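Hands First, Motors Later
The Nistville robotics course puts off the arm until students have done the task themselves
25/11/2019

The handling course at Nistville is built around household objects. Students in the first block write no control code. They wear or hold the gripping tools, carry out a set task, and store each attempt as a recording with a written label. The arm comes in March, once the recordings have been sorted.

The project is called Jadoon, after the file format the first class wrote for it. Its task list has 8 entries. Rigid items come first, bowls and plates among them, followed by soft goods, which are graded separately. A team must deliver 1000 usable recordings by the end of the block. The marker cubes on the gloves give position and angle of each hand, so a recording in which a cube is hidden for too long is thrown out. One team submitted 1100 and lost enough of them in review to fall short.

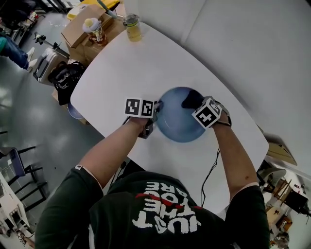

Jovitz wrote to us after reading a draft of the course plan that two-handed work is brought in too early. In that view a student should be able to label a one-handed grasp without mistakes before a second hand is added, and the plan gives too little time for this. The course staff have kept the order as it is but have added a labeling test before the two-handed entries.

Labeling takes up most of the teaching time. Each recording is split into approach, contact, transfer and release, and two students mark the boundaries separately. Where their marks disagree, the pair goes back to the written rule and changes either the mark or the rule. The rule for contact has been through 3 versions. Cloth caused the last rewrite: the fabric gives before it bears any load, and the first touch is hard to place.

The hand-held gripper is used for the soft entries. Students learn to close it on a fold instead of a flat layer, and to note how much material hangs free below the grip. That second figure matters later, when a loose end can drag over whatever else is on the table.

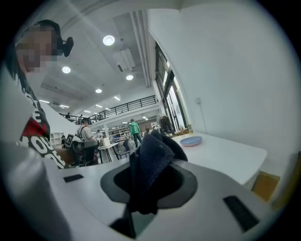

Dark cloth held in the hand-held gripper, Jadoon project, Nistville.

Grades depend on the label file and a short report. Speed is not scored. The spring block moves the same task list to a bench arm from Clukbridge, and each team trains only on its own recordings. Teams may ask to repeat one entry before the transfer, and most requests so far are for the soft goods.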